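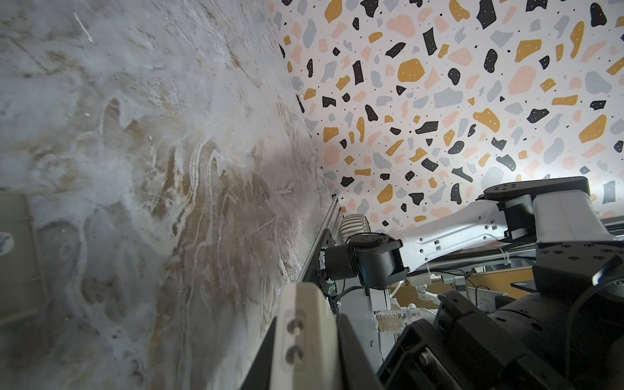 The Clinical Services Group of the Lokmont Counseling Center met at 2 p.m. in the Hadgu building to review access to talking therapy for adults with anxiety and low mood. The minutes of the December meeting were approved with one correction to the item on interpreter hours. Under matters arising, the Group returned to the decoration of the new waiting area. Members noted the terrazzo pattern, with irregular chips in black, mustard yellow, soft pink and pale gray-blue on white, and several felt it was too busy for people who may arrive in distress. It was agreed that a plain finish be used in the waiting area and that the two interview rooms be left to the clinical leads.

Item 1. Waiting times
The Group received the quarterly report. Referrals for the period stood at 298, the highest since the Center began accepting self-referral. Most clients were offered a first assessment within the target period, but the wait between assessment and the start of individual therapy had grown longer. Members asked that the two waits be reported separately in future. The clinical leads were asked to confirm that every client on the list receives a telephone check-in each month, and that any change in risk noted on these calls is passed to the duty clinician the same day. 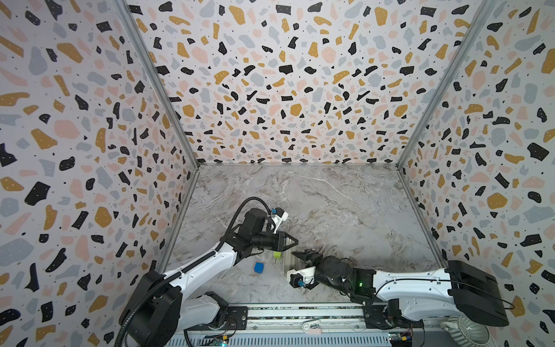 The Group also discussed clients who do not reply to a first letter. Present practice is to close the referral after a second letter. It was the view of the meeting that a phone call should be made before closure, and the procedure will be amended.

Item 2. Idia group program
A report on the Idia program was received. The program offers structured group sessions for clients with poor sleep and persistent worry. Group size is limited to 15. Attendance fell in the later weeks of the evening course, and comments from clients suggested that the parking lot closes too early. The building manager will be asked to extend the hours. A daytime course was approved for the spring.

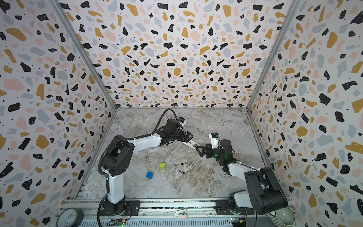
Members questioned whether clients who complete the program should return to the individual list automatically. No decision was reached. The item was carried forward.

Item 3. Records system
The move to Griltolance continues. Roughly 100 older paper files remain to be entered. Staff reported difficulty in locating safety plans once saved, and the supplier has been asked to place them on the opening page of the client record.

Item 4. Supervision
It was noted that newly qualified therapists must have supervision weekly. Two vacancies for supervisors remain open.

There being no other business, the meeting closed at 3:40 p.m.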